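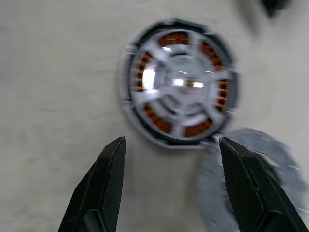

Motor month at the repair bench

I've had motors on the brain since January, so this issue you get motors! My favorite part is always the stator. All that copper wound into tidy little coils, and the spoked piece looks like a toy wheel next to it. I could stare at one for an hour (I have).

Cuiping Gu talked me into keeping the big beige table for this and nothing else, and she was right. Small rings vanish on a crowded bench. 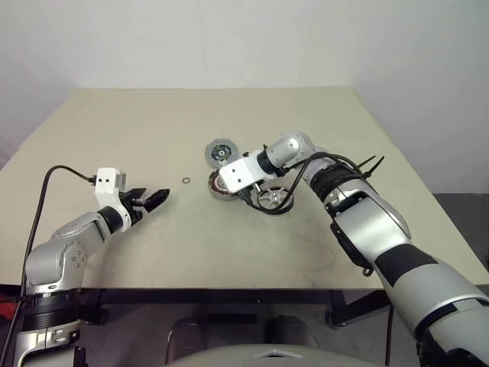

My other habit is laying things out in the order they came apart, nearest piece last. I used to toss everything in one heap and then spend the evening guessing which side faced up. Never again!

Lids are good for screws, by the way. Any clear plastic one with a rim will do. 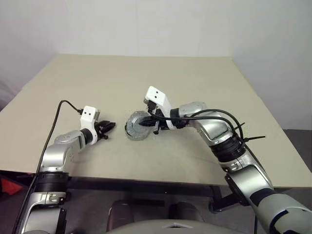 I did price the fancy sorting trays from Borska, and at $50 for three I decided my kitchen could keep supplying me. If you've tried them and love them, write and tell me.

Next time I want to get into bearings, and which grease I use on the old Torkell fans. Bring your questions, and bring a rag.

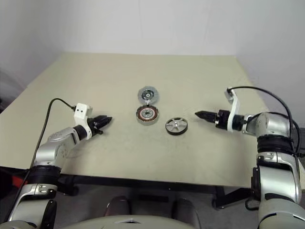
End cap, stator and rotor on the table.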